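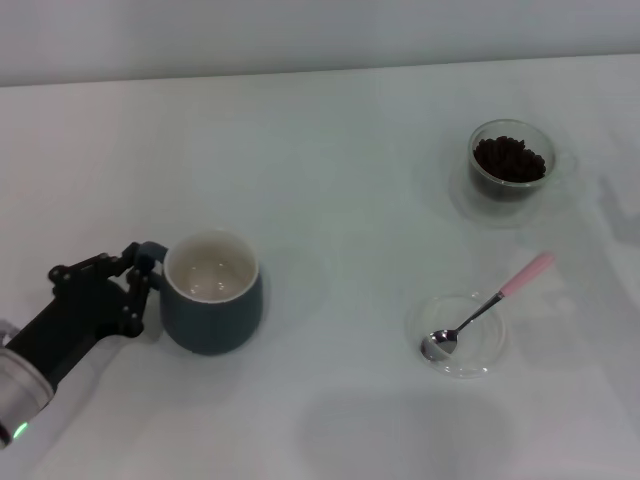
28.09.2019, Auswertung Diffusionsdaten, Woo-jin Ki

Heute habe ich die Traktographie von der Gruppe Bosolby noch einmal gerechnet. Die alte Rechnung vom Juni war mit dem falschen b-Wert in der Tabelle gemacht, das habe ich erst gestern Abend bemerkt. In der Datei stand 600, im Protokoll vom Scanner aber 1000 für die zweite Schale. Ich habe die Tabelle korrigiert und die alte Version im Ordner "alt" gelassen, bitte nicht löschen.

Datensatz 3145 macht weiter Probleme. Die Bewegungskorrektur läuft durch, aber im Splenium sind die FA-Werte viel zu niedrig, und zwar nur auf der linken Seite. Zuerst dachte ich an die Maske. Die Maske ist aber in Ordnung, ich habe sie Schicht für Schicht angeschaut. Dann habe ich die Rohdaten geöffnet: in 10 Richtungen gibt es Signalausfall, wahrscheinlich hat die Person in dieser Zeit den Kopf bewegt. Ich habe diese Richtungen herausgenommen und neu angepasst. Das Ergebnis sieht besser aus, ich bin aber noch nicht überzeugt.

Frage an Shim: ab wie vielen verlorenen Richtungen schliessen wir einen Datensatz ganz aus? Im Plan finde ich dazu keinen Satz. Ich möchte das festlegen, bevor ich die Gruppenzuordnung sehe -- sonst ist es nicht mehr sauber.

Zum Fornix: mit dem Skript von Anovetti bekomme ich bei zwei Personen gar keine Bahnen. Beide haben grosse Ventrikel, die Startregion liegt dann halb im Liquor. Ich habe die Region für beide von Hand verschoben und die Koordinaten in die Liste eingetragen. Jemand anderes sollte das blind wiederholen, damit wir die Übereinstimmung berechnen können.

Noch offen:
Testwerte der Kognition von Bosier anfordern (nur die Kodenummern schicken, keine Geburtsdaten)
Rauschkorrektur vor der Gibbs-Korrektur, Reihenfolge im Skript prüfen
Speicherplatz auf dem Rechner hinten ist fast voll

Die neue Rechnung läuft über Nacht mit zwei Prozessen. Bitte den Rechner nicht neu starten.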